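Plurkel Gripper Kit: Gallery
Posted Saturday, October 5, 2019

We've had the Plurkel two-finger kit on our bench since June, and people keep writing in to ask what it's like to live with. So this page is for them! It's a mix of notes and pictures, loosely in the order we got to know the thing. Luzius Grabner did most of the setup and I did most of the poking at it afterward, so blame me for the opinions.

A few basics before the gallery. The kit we bought is the Navo version, with the gripper, a camera mount, two sets of fingers and a software license. It cost us 2,000 dollars, arm not included. You bolt it to the arm's flange, run your cables, and the setup page walks you through the rest. Luzius had it opening and closing in 90 minutes, and that includes the time he spent looking for a hex key that was in his shirt pocket.

What I like most is how easy it is to teach. You guide the arm over to an object, save the spot, set how wide you want the fingers and how hard they should squeeze, and save that too. I'd used an older Medrano gripper for years and every new object meant an afternoon of fiddling. With this one I was trying out things from my kitchen by the second day (my family has been very patient about the missing dish brush).

The squeeze setting deserves its own mention. It's a plain slider, and the low end is properly gentle. We logged 606 grasps over the summer, mostly household stuff, and the low setting was the one I kept coming back to for anything with soft sides or a lid I didn't want to pop.

Gripes? Sure, a couple. The manual is thin on cable routing, and I'd love a few more clips in the box. The finger screws are tiny and they roll. And the software forgets your last window layout every time you close it — a small thing, but it bugs me every morning. I wrote to Plurkel about that one and got a friendly answer from Damián Xolalpa, who says it's on their list.

On to bottles, my favorite test by far. A pump bottle is a great thing to throw at a gripper: round body, skinny neck, and a nozzle sticking out to one side that's always in the way.

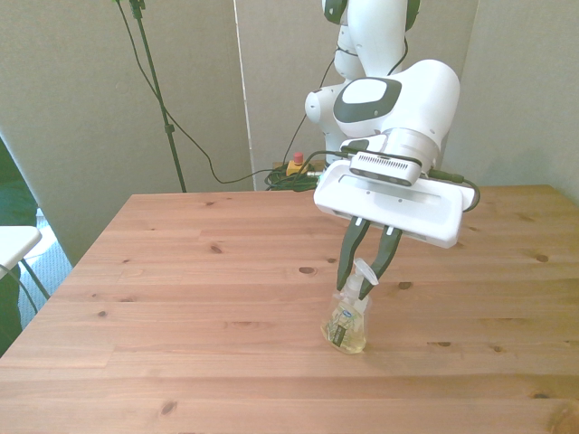 Soap bottle, pump and all. Fingers on either side of the neck area, camera module riding on top of the gripper housing.

For bottles like this I save one approach from straight above and one from the side, then pick whichever suits the nozzle. Turning the wrist a little before coming down makes a big difference, so try that first if your fingers keep bumping the pump.

Next up is the Galtmont soft-tip set, which fits the same mount. I'll add those pictures to this page once I've had a few weeks with it.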